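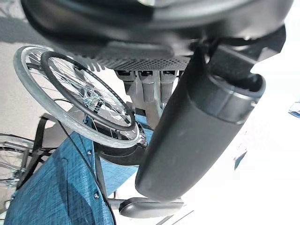

Abdelghani El Sherbiny said he had waited since November for a repair slot, and that a wheelchair with a bad wheel is a chair he can't take past his own front door. He was among the people at Thursday's meeting in Nirkthorpe, where the Gaber repair shop announced longer hours.

The shop will open on Saturdays starting next month. It fixed 469 wheelchairs last year and expects to reach 670 this year. Most of the work is on spokes, tires and handrims, and torn seat fabric is replaced on site.

A basic checkup takes 2 hours and is free to residents. Parts are extra — Grilholm supplies most of them at cost. Bookings are taken by phone or at the front desk.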